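Lesestube > Kurze Prosa > Büro Vidmar

Der Schrank am Ende des Flurs

Als Eleri Jenkins im Dezember die Ablage bei Vidmar übernahm, bekam sie von ihrer Vorgängerin einen Händedruck, eine halbe Tafel Schokolade und den Rat, niemals im hellen Schrank zu suchen, wenn sie am selben Tag noch etwas anderes vorhabe. Darüber hatte sie damals gelacht, und zwar so herzlich, dass Herr Nishimura aus der Buchhaltung den Kopf durch die Tür steckte und fragte, ob es Kuchen gebe.

Nun war es kurz nach vier, draußen wurde es schon dunkel, und Rukhsana Baloch hatte angerufen, weil ihr der Vorgang 2814 fehlte, die alte Sache mit dem Haus in Drenine und der Mauer, die keinem der beiden Nachbarn gehören wollte. Eleri mochte diese Mauer inzwischen – man gewöhnt sich ja an solche Dinge, wenn man lange genug über sie liest, so wie man sich an eine Tante gewöhnt, die zu jedem Fest zu früh kommt. Sie dachte an das helle Holz, an den kleinen Schlüssel und an all die Briefe, die jemand einmal mit großer Sorgfalt gelocht hatte. 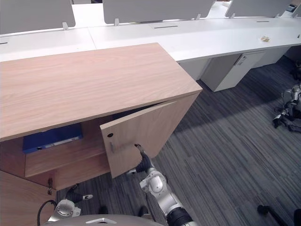
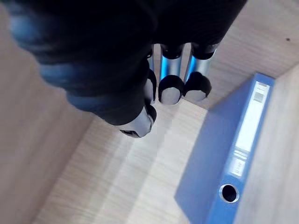
Blau war der Ordner, das wusste sie noch, und ein weißes Schild hatte er auf dem Rücken.

Der Brief von Vasilis Leka

Er lag ganz hinten, hinter dem letzten Trennblatt, und war nie beantwortet worden. Vasilis Leka schrieb mit Tinte und in langen, freundlichen Sätzen, dass er die Mauer nun doch nehmen würde, samt dem Efeu, wenn man ihm nur den Birnbaum ließe. Eleri las ihn im Stehen, dann noch einmal im Sitzen, und dann rief sie Rukhsana zurück.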